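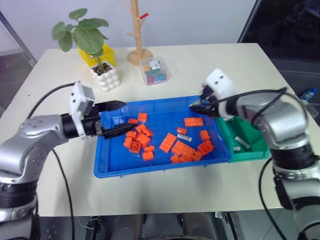

*Poste 2, bac bleu et bac vert, bras gauche et bras droit au-dessus des bacs.*

Contrôle avant séance, club robotique Destmont, 5 août 2025
Fait par : Joris Dewulf. Relu : Jannik Meinecke (vite fait)
Projet : tri de briques, équipe Drasanix

## Zone de travail

- [x] Bac vert collé au bac bleu. OK, à scotcher quand même, il a glissé en mai
- [x] Briques orange en vrac dans le bac bleu
- [ ] Tas à gauche trop serré, tout près des doigts de la pince. Étaler avant le prochain essai
- [x] Pièce blanche et grise encore parmi les orange, normal, c'est elle qu'on trie
- [ ] Plante + boîte jaune : à reculer ou à sortir. Ruairi, c'est la deuxième fois
- [ ] Boîte transparente de petites pièces, idem, sur l'étagère
- [ ] Bouteille d'eau au bout de la table. NON. Pas de liquide près des bras, règle n°1

## Bras et câbles

- [x] Fixations du socle, resserées ce matin
- [x] Doigts des pinces, pas de jeu, les deux côtés
- [ ] Câble noir poignet gauche : fait une boucle sur la table. Attacher, velcro dans le tiroir
- [ ] Câbles qui descendent vers le sol : passer la goulotte, quelqu'un va marcher dessus
- [x] Câble au-dessus du bras droit, assez de mou. À revoir si on change la pose de départ

## Arrêt et vitesse

- [x] Arrêt d'urgence testé par Finlay, 2 fois
- [x] Vitesse limitée à 40 % pour les élèves
- [ ] Marquage au sol, toujours pas fait. Ruban commandé
- [x] Pause de 500 ms avant fermeture pince, laisser comme ça

## Remarques

Pas d'essai à deux bras tant que les cases vides sont pas cochées. Un bras à la fois, une personne à la main sur l'arrêt. Fiche à ranger dans le classeur, page 22, aprés la fiche d'avant vacances.

Jannik : d'accord sauf velcro, prendre des colliers.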